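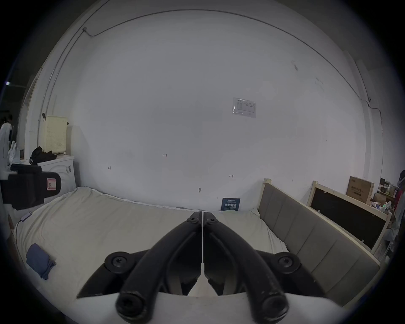 Budget first, robot second. Most of you came in with a dollar number for the arm and nothing for the room it works in, and the room is where last year's Hullbridge plan went over. Price the task before you price the hardware. If the task is bedding, you need a bed, sheets, things to fold, a wall to hang your notices on, and probably an appliance or two standing near by, like the white washing machine on the left. A folded cloth on a rumpled sheet is cheap. The floor space under it isn't. Write both down.

Week 2 notes: planning an equipment buy
(T. Lenihan, handout goes with the spreadsheet)

Start with the task list. One line per task, verb plus object. "Fold cloth." "Straighten duvet." Not "household chores", you can't price that. Mansilla's group wrote "laundry" and ended up with three quotes for three different machines.

Then four columns:

Capital. Grippers, arms, computers, furniture. Anything you'd still own after the project.

Consumables. Finger pads, screws, tape, labels, cables. Cables always. Students put one line for cables, should be a line per station.

People. Hours of operator time, training included. Hand-held collection looks cheap on capital because there is no arm, then this column gets big. Don't hide it in overhead.

Space. Rent or an internal charge. Ask your department for the rate, don't guess.

Hand-held vs. arm

Hand-held gripper: low price per unit, one operator each, you can buy two and start. Wrist fatigue is real, plan breaks into the hours. Two fingers will do for cloth, for most things on the list in fact.

Fixed arm: high price, mounting, guarding, a service contract. Lead time on the Brastitz quote was nine weeks and that was before shipping. If your money expires in October count backwards from there, not forwards from today.

Mixed: collect by hand, buy the arm later. Same finger geometry on both or you pay for it twice. Check bolt pattern BEFORE the order goes in, Palma's group did not.

Spares

Rule for this course: every wearing part gets two spares in the first order. Fingers wear, straps wear. Left and right parts are seperate stock numbers with some vendors, so label them and order them as pairs. Shipping a single strap costs more then the strap.

Quotes

Get them in writing, with an expiry date. Ask what is in the box. Mount? Charger? Software seat, and for how long? The Mikcombe case (reading packet) is a license that ran out halfway through collection, Salinas will go over it in section.

Bed frames, desks, shelving: buy used, or ask surplus. No reviewer has ever cared about the headboard. But do measure the doorway.

Contingency

Own line, own percent, say what it's for. "Misc" gets cut.

For section: bring your task list and one real quote. Cáceres has the template, the Hennessy worksheet is the old one so dont use it. Groups without a space figure will be sent to get one.

Home | Syllabus | Handouts | Readings | Contact

This site uses cookies to remember your settings. Accept | Decline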